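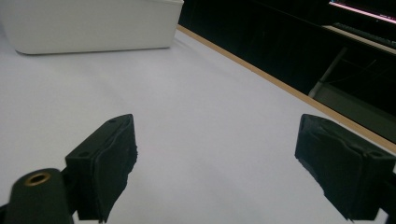 Item 1, the pads. The meeting opened at 4 with the matter everyone had come to complain about. Burgi reported that the hand-held gripper pair known as Hartley had dropped 60 of its last 100 phone cases, a rate she described as "worse than my nephew." Previous minutes record that the foam was "fine for now." The group looked at it again, with the ragged edges and the little tufts sticking out along the inside of each finger, and withdrew the word "fine." The word "now" was allowed to stand. Flurnine team noted that their own pair has the same foam from the same sheet and has been behaving, and were asked not to sound so pleased.

Cause. Two theories were put forward. Burgi thinks the foam is worn out and the case slides on what is left of it. The Jatetti side thinks the fingers are closing out of line, so that one edge of each pad takes all the load and gets chewed up. It was pointed out that both could be true. This was felt to be unhelpful, and is recorded here anyway.

The log was no use in settling it. Hartley reported a good grip on all 100 tries, including the ones where the case was already on the floor. The grip signal only tells us how far the fingers have closed, and they close very nicely on air. Burgi asked how long we have known this. The minutes for March were consulted and we have known since March.

Item 2, holding the case upright. Most of the drops came during the two-handed pinch, with the case standing on the table and a finger pressing on either side.

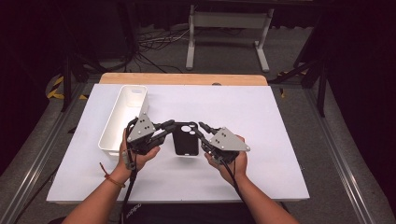
Whoever is operating has to keep both wrists level and push evenly, and after half an hour most people do neither. Push harder on one side and the case pivots, then shoots out toward the far edge. One went over the edge entirely and was found under the Fikico desk by someone from Fikico, who returned it with a note. The note was read aloud and will not be attached.

Proposal to shorten operator turns to 20 minutes. Agreed, with one grumble about the schedule.

Item 3, cables. Raised as a safety matter. An operator stepped back to admire a successful grip, caught a heel in the cables on the floor, and sat down hard. No injury. The grip was also lost. Jatetti reminded the meeting that there is caution tape. Burgi replied that the tape is very good at marking the place where people trip. Cables to be bundled and run along the wall before the next session, and no sessions until that is done.

Item 4, the data. All 104 recordings from the bad run, counting four made before anyone was keeping score, are labeled "success" because the label is copied from the grip signal. Flurnine offered to relabel them by hand. The offer was accepted before it could be taken back.

Actions
Burgi: new pads on Hartley, and check finger alignment before fitting them. Keep the old pads in a bag.
Jatetti: cables. Also a second check for the grip signal, so that air no longer counts.
Flurnine: relabel the recordings.
All: stop writing "fine for now."

Any other business: Fikico would like their chair back. Closed at 5:10.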